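Chapter 4
Room Status: What the Computer Believes

A hotel room can be occupied, vacant, dirty, clean, inspected, out of order, out of service, or on fire. The software has codes for the first seven. This chapter is concerned with how a room gets from one code to the next, who is allowed to move it, and why the front desk and the housekeeping office so often hold different opinions about a room that both of them can walk to in under two minutes.

Students tend to arrive at this topic expecting it to be dull. Room status has no revenue curve and no guest psychology, and you will never see it on the cover of a trade magazine. It does have the power to send a tired family of five up in an elevator, with luggage, to a room where a stranger is taking a bath. Most people who have worked a front desk have done this to someone once, and they can usually tell you the room number years later.

By the end of the chapter you should be able to read a status board, explain a discrepancy report, and say what ought to happen when the two halves of the hotel disagree. We will use one property throughout. The Jitisach is a conference hotel of 362 rooms, and it has changed its housekeeping software twice since its opening manager retired. It is a good hotel to learn from, having made most of the available mistakes.

4.1 Two statuses, one door

Every room carries two statuses at the same time. The front office status says whether somebody is registered to the room. The housekeeping status says what condition the room is in. Older systems squeezed both into a single code, and you will still meet managers who talk that way: "VC" for vacant clean, "OD" for occupied dirty, and so on through a short alphabet that new hires learn by being shouted at.

Keeping the two apart is tidier. A guest checking out changes the front office status right away and does nothing to the condition of the room. A room attendant finishing the bathroom changes the condition and has no effect on who is registered. When a program lets one event change both, trouble follows. The first version of Temau installed at the Jitisach marked a room clean at the moment of checkout, on the theory that it soon would be. The theory lasted through one checkout rush.
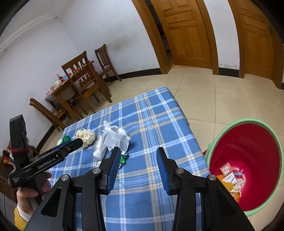 The fix was a single checkbox in a settings menu, and finding it took most of August. Witold Kaczmarczyk, who ran rooms at the time, kept a paper board behind the front desk until the box was unticked, and for a good while afterward too. His staff called it the old system. He called it the system.

There is a lesson here for anyone who buys software. The status model in a program is a set of guesses about how a hotel behaves, made by someone who may have stayed in several hotels and worked in none. Before signing anything, draw your own diagram of statuses and arrows. Then ask the vendor to show you each arrow on the screen. If the salesperson says an arrow is "handled automatically," ask what handles it, and when, and who finds out if it doesn't.

4.2 Who may move the arrow

Permissions sound like a matter for the IT department. They are a matter of trust, and hotels run on a rather limited supply of it.

Consider the step from clean to inspected. In some properties the attendant who cleans the room also releases it. In others a supervisor has to look first. The second method catches more stray hairs and costs more minutes, and at three in the afternoon, with a line in the lobby, minutes are what everyone is short of. The usual compromise is to let experienced attendants release their own rooms and have a supervisor check a share of them afterward. The Jitisach set that up in its second system, Tatlı, and it worked well until the front desk discovered that their own logins could release rooms as well.

Nobody had told them to use the button. Nobody had told them it was there. A desk agent facing an unhappy guest will find any button that makes the guest go away, and this one was green. For a stretch of weeks, rooms were being inspected from the lobby, by people who hadn't left it.

When the rooms manager finally ran the log, it held 1175 status changes made from front desk terminals. A portion of them were proper corrections. The rest were optimism. The permission was removed that evening, arrival waits got longer, and complaints about dirty rooms went down. The general manager is said to have asked whether they could have the short waits back and keep the clean rooms, which general managers are paid to ask.

A sensible starting arrangement looks like this, and you can argue with it in class:

Attendants may move a room from dirty to clean.
Supervisors may move a room from clean to inspected, and from anything back to dirty.
The front desk may view everything and change the condition of nothing.
Engineering may request out of order. A manager approves it.

The last item surprises people. Out of order takes a room out of the count that occupancy is measured against, so a hotel with a poor night and a creative manager can improve its percentage by discovering a great many broken lamps. Out of service is the milder code, used for a small problem that still leaves the room sellable if it has to be. Learn the difference early. Auditors did.

4.3 The discrepancy report

Once or twice a day, housekeeping tells the system what it has seen at each door. The system compares that with what the front desk has on record, and prints the disagreements. There are two classic kinds.

A sleeper is a room that the front desk thinks is occupied and housekeeping finds empty. The guest has left without checking out, or was checked into one room and handed the key to another, or paid up and walked off while the agent was answering the phone. The hotel loses a night it could have sold.

A skipper is the name often given to a guest who has gone without paying. The front desk still shows the room as occupied. Housekeeping shows it as vacant, sometimes with the towels vacant as well. On the report a skipper looks just like a sleeper, and it takes a glance at the folio to tell you which kind of morning you are going to have.

The reverse case, where the desk has a room as vacant and housekeeping finds somebody asleep in it, has no agreed nickname. It has several that aren't agreed. The cause is nearly always a room move that was made in the hallway and never typed in. The Jitisach now allows 15 minutes for a room move to reach the system, and the key for the new room won't be cut until it has. Guests grumble at this. They would grumble more at the alternative, and they'd be wearing less at the time.

Read the report with some sympathy. Each line is a small story about two people who were both busy. If the same floor turns up every day, look at the floor: a dead spot in the wireless coverage can hold an attendant's updates on her phone until she takes the service elevator down to lunch. If the same hour turns up every day, look at the shift change. If the same name turns up every day, speak to that person in private and ask first whether the training ever took place.
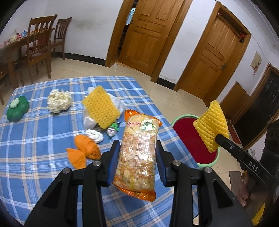 4.4 Before you read on

The rest of the chapter follows the Jitisach through its third and present system, Dania, which sends status changes to attendants' phones and arranges the cleaning order by expected arrival. It is the best of the three. It also has opinions about the order in which a person should walk down a hallway, and section 4.5 is largely about what happened when the staff had different ones.

Spend a few minutes on these first.

Draw the statuses used at a hotel you know, or at the Jitisach if you don't know one. Mark who may make each change.

A guest calls down to say that the room is dirty. The system says inspected. Write down what the desk agent should do, in order, and what the agent should say while doing it. Leave out the word "system."

Bogdan Krajewska, the executive housekeeper, wanted attendants to be able to mark a room "refused service" with one tap. The vendor wanted a reason typed in every time. Decide who was right, and guess what the attendants typed.

Comments

nightdesk_ro
Used this chapter to train two new agents. The green button part is my old hotel exactly, except ours was blue and we kept it.

Marguerite
Is the answer to the last question in the back of the book? My group says they all typed "x".

pillowmenu
Where I trained, a sleeper and a skipper were the other way around for a whole year before somebody checked. Glad to see it in print.

T. in rooms division
Good chapter. I'd have liked more on do-not-disturb signs, they cause half our discrepancies. Is that in 4.5 or later?

nightdesk_ro
@T. it's in the chapter on security, with the welfare checks.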